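Looking After a Home Movie Collection

Discs last a long time if they are kept clean, dry and upright. Most of the ones that skip have been left out of the case or wiped the wrong way. These tips come from sorting a collection of 2,662 movies, most of them bought used.

Storage

Stand cases upright like books. Stacks put weight on the bottom cases, and the hubs crack. Keep shelves off an outside wall if the wall gets damp in winter, and away from heating vents. Full sun fades the spines first, and reds go before blues.

If you are short of space, move discs into sleeves and keep the paper inserts in a shoebox in the same order. I use Dewan sleeves with a soft lining. A box holds 22 of them without squeezing. Plain plastic sleeves can cling to the disc in warm weather and leave a haze.

Label the box on the short end, the side you see on the shelf.
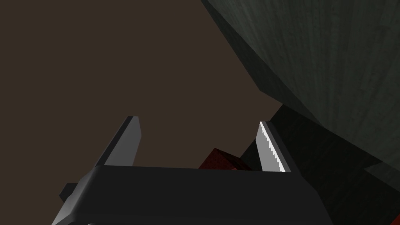
Home movie care: storage first, then cleaning.

Cleaning a disc

Rinse off grit under lukewarm water before you touch the surface. Put one drop of dish soap on a fingertip, work it lightly over the shiny side, and rinse again. Dry with a lint-free cloth, wiping straight from the center hole out to the rim. A circular wipe follows the track, and a scratch along the track is harder for the player to read past.

Paper towels are too rough. So are most T-shirts. Skip window cleaner and anything with acetone in it.

Let the disc stand for 10 minutes before it goes in the player. Water hides in the ring around the hub.

If a disc still skips, try it in another machine before you throw it out. My old Stirley player reads discs the newer one rejects.
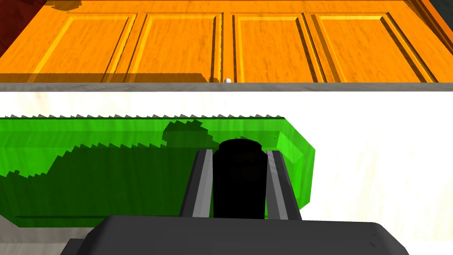 One reader wrote in to say that toothpaste took a scratch out of a rental copy, and asked why it wasn't on the list. It can work on a shallow scratch in a regular DVD. I leave it off for Blu-rays, which have the data much closer to the surface, and I wouldn't use a whitening paste on either. Try it on something you can replace for a dollar.

Loose cases and stuck hubs

Press the middle of the hub with one finger and lift with the other hand. If the disc won't come, press again. Bending it up from the rim is how the small cracks start around the hole. Broken hubs can't be fixed, so buy empty cases in a pack; the Amano ones fit standard covers.
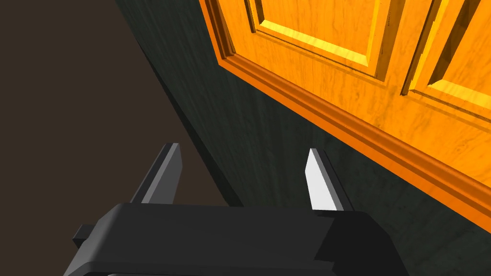

Handling matters more than any cleaner. Wash your hands before a long sorting session, especially if there is popcorn in the house. Touch only the rim and the center hole. Open your hand before you reach for the disc, with a wide gap like the one between the two gripper fingers in the picture, and close it on the rim from both sides. Reaching in half closed puts a thumb on the shiny side.

Tapes

Rewind tapes fully and store them on end. Run each one through once a year; I do mine in February. Any tape with white dust on the edge should stay out of your good VCR. The Lurkthorpe flea market usually has spare machines, and a cheap one is fine for testing.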